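Wool or synthetic duvet for a cold bedroom?
Forum: Home and Household > Bedding and Linen

marlpit
Our bedroom is on the north side of the house and there is no radiator in it. From January until the clocks change it sits at about 12 degrees by morning. We have been using a 13.5 tog synthetic duvet from Midard with a blanket on top. It is warm enough to begin with, but I wake at 3 am too hot, push it off, and then wake again at 5 am cold.

I am thinking of changing to wool. The one I have looked at is the Somogyi winter weight, king size, at £370. That is a lot of money for a duvet and I would like to hear from people who have had one for more than a single winter.

teasel_and_rye
We have had wool for 5 years, a different make. It does what you are asking for. You don't get the clammy stage in the middle of the night. It feels heavier and flatter than what you are used to and it takes a week or so to get used to that.

Washing is the drawback. Ours says sponge and air only. I hang it out of the window on dry days and that has been enough.

D. Orrick
I would not spend £370 before trying two thinner duvets. A 4.5 and a 9 clipped together come to the same tog as yours, and you can push one off and keep the other. Ours are Honico, nothing special, and both go in the machine at 40.

marlpit
I did try the clip-together sort. The poppers came undone and one half ended up on the floor most nights. It may have been a poor one.

D. Orrick
Sounds like it. Don't clip them, then. Put each in its own cover and lay one on the other.

Idrisa Nyanda
I'll disagree with both of you a little. I think the duvet matters less than what is on top of it and underneath it. I slept in an unheated back bedroom for six winters and the biggest change came from a wool underblanket. A lot of the heat goes down into the mattress, and a thicker duvet does nothing for that.

On top I use a plain 9 tog and a big blanket which covers the whole bed and hangs down at the sides. If the blanket only reaches the edge of the mattress, cold air gets in whenever you turn over. 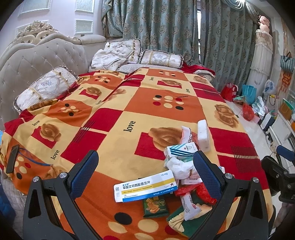
The other thing is the weave. A loose knitted throw lets the air straight through. Something closely woven or quilted holds it, even when it is quite thin. I would spend the money in this order: underblanket, blanket, then the duvet last.

teasel_and_rye
Agree on the underblanket. Not so sure about the heavy blanket over a wool duvet, as it squashes it and you lose some of the warmth. Over synthetic it is probably fine.

Idrisa Nyanda
Mine isn't heavy. I take the point for wool, I have only used it over synthetic.

hobley77
Has anyone had trouble with moths in wool bedding? We lost a rug to them and I have been wary of it since.

teasel_and_rye
Not in the duvet. They seem to go for things that are left alone in the dark, and a duvet is moved every day. Ours is in use all year apart from July and August, when it goes in a zipped cotton bag.

kettlewick
I have the Somogyi. Bought it two winters ago when it was £300, so it has gone up. It is good. It does smell of sheep for the first fortnight and my husband complained about it. The king size came up narrow on our bed, so measure before you order. If two of you pull in opposite directions I would go up a size.

marlpit
Thanks, that is useful about the width. Ours is a king and we do both pull.

D. Orrick
Two single duvets. Problem solved.

kettlewick
We tried that as well. There is a cold gap down the middle.

marlpit
I have ordered a wool underblanket from Etach to start with and will leave the duvet until I have given it a few weeks. If I am still waking at 3 I will look at the next size up in the Somogyi.

hobley77
Let us know about the washing instructions on the Etach one. I can't find them on their site.

marlpit
Will do once it has arrived.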